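Visit report: the Brosirton data hall at Karkthorpe

I went to Karkthorpe in July with a group from our trade school's equipment program. Brosirton opens its data hall to outside visitors in the summer, and we had asked to see it before deciding whether to add a unit on robot training to the second-year course. The visit ran from 9:30 in the morning until a little after two.

The building used to be a furniture warehouse. Brosirton rents the ground floor and has divided it into bays with white partition walls. Parking is behind the building, and the entrance is on the canal side, which the directions did not mention. We signed in, left our bags in a locker, and were given safety glasses.

The first half hour was a talk in the break room. Brosirton does not build robots. It collects recorded examples of jobs done with a robot arm and hands them to customers who train control software on them. The software is never given written steps for the job. It is given a large number of recordings, each with the camera views and the arm positions from start to finish, and it learns from those what the arm should do next. The current customer is Coste, which makes small appliances and wants arms that can handle the fastening work on its assembly line.

For each job there is a target number of recordings. The fastening set was at 1,506 when we were there. Each recording is called an episode. An operator moves the arm by remote control, does the job once, marks the episode as good or bad, and resets the table for the next one. A new operator records 100 practice episodes before anything they do is kept. We were told that bad episodes are stored as well, in a separate folder, and that Coste has asked for some of those.

After the talk we walked through the bays. They are kept very plain, with white tops and white walls, and the staff said this was Coste's choice for the first stage. Later stages will add colored mats and clutter so that the software does not depend on a clean background. One member of our group asked if it would be better to start with the clutter. The answer was that they had tried both orders on an earlier project, called Plonitwood, and found faults in the recordings faster when the background was plain.

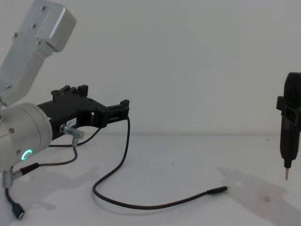 We spent most of our time on how episodes are checked. Every recording goes to a reviewer who plays it back at double speed and looks for a short list of problems: a camera that dropped out, a long pause, a part already in place at the start, a hand entering the view. The review room has six desks. A good reviewer gets through 440 episodes in a shift, and the figure is posted on the wall, although we were told it is not used as a quota.

Pauses were the problem that came up most. If an operator stops to think halfway through a job, the software may learn to stop there too. Operators are asked to plan the whole motion before they press record. Several people in our group tried the remote control on a practice station, and all of us paused. The handle is light and follows the wrist closely, but judging depth on the screen is hard. I bumped the table twice in ten minutes.

Cables were the other subject. Loose ones can drag across the work area and change position between episodes, and views differ on whether that matters. One shift tapes everything down. The other leaves the cables free and says the variation is useful. Brosirton had not settled on a rule and said so openly.

Lunch was sandwiches in the break room. Afterward we had a question period. Most of our questions were about hiring. Operators do not need a programming background, and the company would take people with bench assembly experience first. Training takes two weeks. The work is done in blocks of fifty minutes with a break after each, mainly to rest the eyes.

Notes for anyone arranging a second visit: keep the group to twelve or fewer, as the aisles between bays are narrow. Photos are allowed in the bays but not in the review room. Ask for the practice station ahead of time, and bring a sweater, since the hall is kept cold even in summer.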